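Remettre en route une voiture ancienne après l'hiver

Je possède depuis plusieurs années une petite berline Macedo, et chaque année elle dort dans mon garage à partir de novembre. Au début j'ai fait des erreurs, alors j'ai écrit ma méthode pour les autres propriétaires. Elle est valable pour la plupart des voitures à carburateur.

Avant de commencer

Prévoyez une matinée entière. Il vous faut un chargeur de batterie, un manomètre, des chiffons propres, de l'huile neuve et une lampe. Ouvrez la porte du garage en grand et gardez un extincteur à portée de main.

1. La batterie

Chargez-la lentement, pendant une nuit, hors de la voiture. Nettoyez les cosses avec une brosse métallique, puis mettez un peu de graisse. Au remontage, on branche d'abord le plus, ensuite le moins (si votre voiture a la masse au négatif - vérifiez dans le manuel).

2. Les liquides

Contrôlez le niveau d'huile, le liquide de frein et le liquide de refroidissement. Regardez aussi le sol sous le moteur. Une tache sombre près d'une roue demande de démonter le tambour avant de rouler.

Pour l'essence, je vide le fond du réservoir si la voiture est restée plus de six mois. Jingyi Feng, du club de Bostholm, préfère ajouter dix litres de carburant frais, et sa voiture démarre très bien aussi.
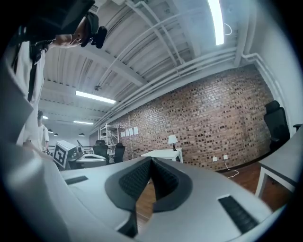
3. Le premier démarrage

Enlevez les bougies et faites tourner le démarreur par périodes de cinq secondes, jusqu'à ce que le voyant d'huile s'éteigne. Remontez les bougies, tirez le starter et démarrez. N'accélérez pas fort : laissez le moteur tourner en dessous de 2000 tours pendant les premières minutes.

4. Les freins et les pneus

Gonflez les pneus à la pression du constructeur. Appuyez plusieurs fois sur la pédale de frein, elle doit rester ferme. Ensuite avancez de quelques mètres et freinez doucement. Si la voiture tire d'un côté, un cylindre est peut-être bloqué.

5. La première sortie

Faites un trajet court, sur une route calme. Moi, je vais jusqu'à Tornenau et je reviens. Après 200 kilomètres, contrôlez encore les niveaux et le serrage des roues.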